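Nodstead shop teaches robots to handle paper, one page at a time
3 min read

A small automation company in Nodstead has started collecting hand-led demonstrations of people picking up, turning and stacking printed matter, in the hope of training a robot arm to sort returned books and leaflets.

Prenix, which has its workshop above the old bus depot, began the work in January. Workers hold a gripper with a camera mounted on it and carry out each task the way they would like the robot to do it. The recorded movements are then used to train the software that drives the arm.

"You pick the thing up the way you want it picked up, and you do it again with something else," said Ustyna Lysenko, who runs the sessions. "It is slow work. Paper bends, and it sticks to the table. A box is much easier."

The company has signed an agreement with Notimier, a distributor of secondhand books and printed goods, to supply material for the tests. Notimier sends items it cannot sell, among them worn booklets, covers and flyers in several languages. Staff at Prenix said they asked for used stock on purpose, as creased and rubbed edges are what a sorting arm would meet in a real warehouse.

As of 9th February, the team had saved 108 demonstrations with flat items. Another 63 were thrown out, most of them for reasons such as a hand moving too fast or an item sliding off the table. Laurier Sutherland, an engineer at the company, said the share of bad recordings was higher than he wanted but had been dropping.

The items lie at whatever angle they happen to land. Operators are told not to straighten them first. They bring the two fingers down on either side of an edge, close them, and lift. Glossy covers are treated as a group of their own, partly for the way they reflect the overhead lights and partly for how little grip they offer.
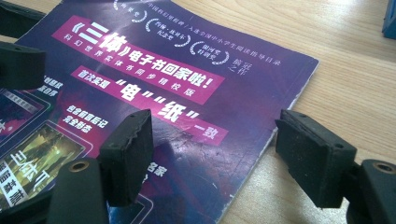 Remote control for the harder jobs

For tasks that take two arms, such as opening a booklet and laying it flat, Prenix uses remote control. An operator sits at a desk with a pair of small lever arms, and the larger arms across the room copy each move. Osvaldo Vieira, who joined the company from a packing plant, does most of this work. He said a new operator needs five shifts to get comfortable.

"Your hands want to feel the paper and they can't," Vieira said. "You learn to watch the corner."

The hand-held method is quicker, Sutherland said, and can be done on any table. Prenix plans to lend several of the grippers to Notimier so that warehouse staff can record their own work during quiet hours. Aparecida Quintana, who manages the Notimier warehouse on Coutinho Road, said staff would be paid their normal rate for the sessions and that taking part would be optional.

Quintana said no jobs were tied to the trial. The sorting line has been short of people on the late shift, and that is where an arm would go first if the tests work out.

In the latest trial, the arm lifted a single flat item cleanly in 83 percent of attempts. Stacks are not part of the test yet. Lysenko said the next round of recordings will cover thin leaflets, which tend to come up two at a time.

Reporting by Cremilda Conceição

Contact the newsroom | © Nodstead local news. All rights reserved. | Back to top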